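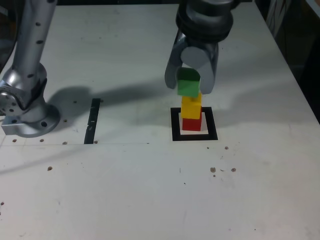
The stacking cell (we call it Bristetero, don't ask me who started that) has begun leaving its towers wonky, and I've run out of things I can try without somebody who knows the gripper better than I do. It passed its morning check all through the summer and then in October it started missing. The red one goes down fine in the taped square every time. After that it gets sloppy: look at the yellow cube and how it hangs over the red on the left. And the green one is already at a tilt while the fingers have still got hold of it, so I don't think the letting go is to blame! My guess is the grip itself, but I guessed wrong last time too, so please shout if you see something I've missed.

Out of 54 towers this week, 46 stood up by themselves after release. The rest went over, nearly always when the third cube touched down. Both arms home without errors and the log is clean apart from one Flomari comms warning that cleared itself.

What I've done so far

1. Restarted the controller, obviously. Then restarted it again with the gripper unplugged and plugged it back in afterwards. No change.

2. Wiped the cubes and the finger faces with a dry cloth. The yellow one had a greasy corner and I got quite excited about that, but it leaned exactly the same afterwards.

3. Re-taught the drop point over the square, by hand, at slow speed. The first tower after that was lovely and I nearly closed the ticket. The second one leaned.

4. Ran with the other arm parked and powered but not moving, in case it was shaking the table. It throws a whopping great shadow across the worktop and I had half an idea that was upsetting the camera too, so I did a batch with the blinds down and a lamp on the other side. Wonky either way.

5. Swapped the starting order so that green waits to the right of the square and yellow gets placed first on the red. I wanted to see whether it was one particular cube. Yellow still goes down tilted on the red, with the fingers square astride it as far as I can judge by eye, so it would be daft to blame the green.

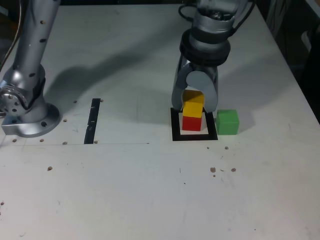
6. Went round the gripper mounting with a hex key. Nothing turned. I stopped there, as the Després sheet in our folder says not to touch the finger screws without the setting block and I have no idea where our setting block is.

Reply from Teodora Stoyanova, 10:40

Thanks, that's a really useful list. Leave the drop point alone for now, and if you kept the old one please put it back. With the arm stopped and the gripper closed on nothing, hold a bit of paper up behind the fingers and see if light comes through evenly from top to bottom. Then take one fingertip at a time and push it gently sideways. Do you feel any play?

My reply, 11:25

Old point is back in. Light comes through at the bottom and not at the top, so the fingers are meeting like a tent! And the left one wiggles. Only a whisker, but the right one doesn't move at all.

Teodora, 11:50

That'll be the guide on the left finger. Power off, take the finger off, clean the slide and look for a shiny patch. The setting block should be in the lid of the spares tin, under the foam.

Me, 14:15

It was under the foam. There's a shiny patch on the slide, on the inside edge, and a fair bit of black muck which I've cleaned out. Refitted the finger against the block, nipped the screws up in turn and did the paper test again: light is even now. The wiggle is less but it hasn't gone.

Ran 6 towers slowly and all of them stood. Then 6 at normal speed, and one had a lean on it that I didn't like, though it stayed up.

Teodora, 14:30

Then the guide's worn and cleaning will only buy you some time. I'm putting 2 guides on order, do both sides together. Keep it on slow until they come and do the paper test every morning before you start.

Me, 14:35

Will do. Speed's turned down and I've stuck a note on the controller so the late shift don't put it back up. Leaving the ticket open until the guides are in.

Status: waiting for parts

6 comments
2 shares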